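The dark gray mug and my afternoon coffee

March 24, 2023

I have cut down to two coffees a day, and I'm being very good about it, thank you. The morning one is whatever happens before my eyes open properly. The afternoon one is the one I care about, and it gets the dark gray mug.

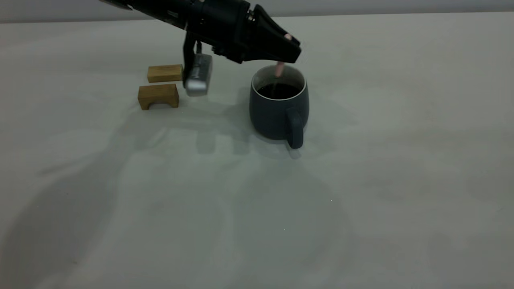
I used to drink the afternoon coffee out of anything. For years it was a tall glass thing from a gas station, then a camping cup that burned my lip every single time (you'd think I would learn). Then last September I was in Gilani, the little homewares place two streets over, hunting for a butter dish, and I came out with a mug and no butter dish. I paid 22 dollars for it, which felt like a lot for one mug, and I hid the receipt from myself in a coat pocket.

What I love is the shape. It's a bit round in the belly, matte charcoal on the outside, with a thin white rim and white glaze just inside the lip, so the coffee looks extra dark against it. And the handle is a good thick loop! I can't stand those dainty handles where you get one finger in and the rest of your hand has to hover.

I don't fill it to the top anymore. I stir too hard, always have, and a full mug plus me plus a pale tabletop is a bad combination. So I stop a little below the rim and everybody's happy. I've also given up on teaspoons for this. They clank, and they're always in the dishwasher anyway. A plain thin stick does the job fine and it's so much quieter if you're on the phone.

The coffee itself is a dark roast from Jenus right now. I went back and forth between that and the Gorko one most of the winter, and I still think Gorko smells better when you open the bag, but it goes kind of sour on me if I let it sit, and I always let it sit. No milk in the afternoon. Half a sugar if it's been that sort of day.

I like having a few wooden things out on the table too — plain light-brown blocks, nothing fancy. The gray and the wood look nice together, and the grain gives you something to stare at while you put off answering email.

A couple of you asked if the mug can go in the microwave. Mine has been in there up to 48 times by my guess and it's still in one piece, though the handle gets pretty warm, so use a dish towel. Next I want to try the decaf from Aro, which I have been rude about in the past. And I still need a butter dish.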